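Home | Essays | Archive | Contact

Sort Them by Color, Then Stop

My family owns 3,917 LEGO pieces, and for years I kept them sorted by shape in 21 small drawers. I think that was a mistake. A child looking for a wedge does not want to read labels. He wants a red one, and he will dump four drawers to find it.

We moved to plain plastic bins last May, one per color or close to it. Cleanup takes a few minutes before dinner. The Duplo goes in with the rest of its color, which bothers some parents. It doesn't bother me. Big bricks are easy to lift out.

The storage aisle at Brevholm will sell you a divided cabinet for $105. I would skip it and buy open bins with smooth floors.
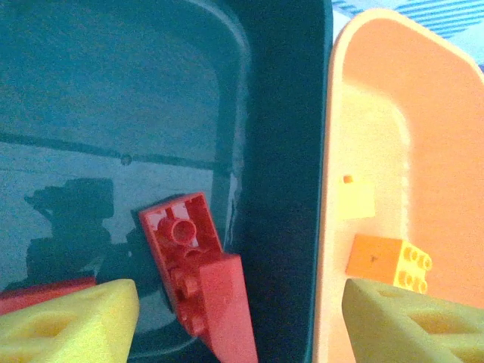
Do the bins need lids?

Only if you stack them. Ours sit side by side on a low shelf, and the lids went to the garage.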